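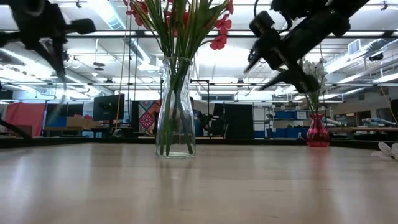

Saturday, first night in Bomuvov

Home | Trips | Diary | Packing | Contact

Got in at dusk. I'm writing this on the bed at the Kubo guesthouse with my coat still on, as the radiator has only just started to tick. Chie is asleep already. I said I'd keep the diary every night this time and not try to fill in a whole week from receipts on the flight home, so this is the first one.

We left the apartment before six. Miyuki drove us to the station and wouldn't come in because of the parking. I had the tickets in the front pocket of the backpack, the passports in the inside pocket, and the printed bookings in a folder that I then left on her back seat. She called when we were already on the platform. Everything in the folder is also on my phone, so it didn't matter much, but the paper had my notes on it in pencil, including the name of the bakery Zulmira told me about. I've asked Miyuki to photograph the pages and send them. So far she has sent one, and it's the insurance.

The train was train 716, and it left on time. We had seats facing backward, which Chie doesn't like, so we swapped with a man who didn't care either way. I read most of the way. She did the crossword in the free paper and then the one in the paper someone had left behind. It was gray until the tunnel and then bright on the other side, with old snow along the fences. I ate both sandwiches by mid-morning.

The change at the border station was the part I'd worried about when I planned this in February. On the timetable it looked tight. It was fine. The second train was across the platform with the doors open, and we stood there with the bags for a while before we believed it was the right one. The conductor checked the tickets, said something I didn't catch, and moved on. I looked it up later and I think he was telling us the dining car was closed. The dining car was closed.

From the end of the line it was the Flevura bus. You can't book it ahead. You pay the driver, and he would only take cash, and the machine in the station was out of order. Chie had coins from her last trip in a film canister at the bottom of her bag. She had to take everything out on a bench to get to it. I've made fun of that canister before, and I said I was sorry. It was enough for two fares with a little over.

The bus takes the long way, along the lake and then up behind the town. A lot of school kids got on and off. One of them had a cello. I had a window but it was fogged, and I got tired of wiping it.

The guesthouse is up a steep street from the bus stop, steeper than the map made it look. Mr. Manolakis met us at the door. On the phone he'd told me to call him Charalambos, but in person I keep saying Mr. Manolakis and he keeps not correcting me. He carried Chie's bag up and left mine, which I took as fair, hers being the one with the bad wheel. The room is on the top floor, at the back. It has two narrow beds, a desk, a wardrobe that won't stay shut, and a window over the yard. Breakfast is from seven thirty. The shower is down the hall and he asked us not to use it after ten. The key is a real key, heavy, and he'd like it left on the hook when we go out.

He asked how long we were staying. I said three nights, and he checked his book and had us down for two. We went through it together at the counter. My email says three. He found it in the end, under Fukuda, because Chiharu made the first inquiry for us back when she was coming too. He crossed something out and wrote something in and said it was all right. I'll ask again tomorrow to be sure he didn't just want his dinner.

It's odd being here without Chiharu. She picked this town. She had the whole thing on a sheet of graph paper, days across the top and hours down the side, and when her work moved her dates she gave the sheet to me. I've kept most of it. I took out the early start on Monday and the second museum. She'd want to know about the museum, so I haven't mentioned it.

We went out for food after putting the bags down. The first place was full and the second was only drinks. We ended up at a counter near the bus stop, where we had bean soup and bread and a dish of pickled something. Chie had a beer. It was cheap and very hot and I could have eaten it twice. The woman serving wanted to know if we were here for the Mamutard. I said yes, and she said it would be muddy. Two men at the other end of the counter agreed that it would be muddy.

The Mamutard is the walk we came for. It goes from the upper end of town along the ridge and comes down at the next village, where you can get a bus back if you're there in time for it. I'd planned it for tomorrow. On the way up the hill tonight we talked about moving it to Monday to give it a day to dry out, and having tomorrow for the town. Chie is for moving it. I'd rather get it done while my legs are fresh, but she's probably right about the mud, and I only brought the one pair of boots. We'll look at the sky at breakfast.

Things to do tomorrow:
- ask about the third night
- find a cash machine that works
- stamps, and a card for Chiharu
- bakery, if Miyuki sends the page
- soap (I packed the dish and left the soap at home)
- bus times back from the far end of the walk

Money spent today: bus, soup, coffee at the border, one paper. I haven't added it up. The receipts are in the envelope at the back of this notebook, apart from the bus, as he didn't give us one.

What I'd change about the packing so far: the second sweater should have been on top. The travel pillow was no use, I never blew it up. The notebook itself is good. I was going to bring the big one with the stiff cover and I'm glad I didn't, because this one fits in the coat pocket and I wrote a page of it on the train.

The radiator is warm now. There's a dog in the yard that barks when the gate goes. It's nearly ten, so I'm going to go and use the shower while I'm still allowed.

Filed under: Trip diary, Trains and buses, Small towns

Contact | Copyright, all entries and photos | Back to top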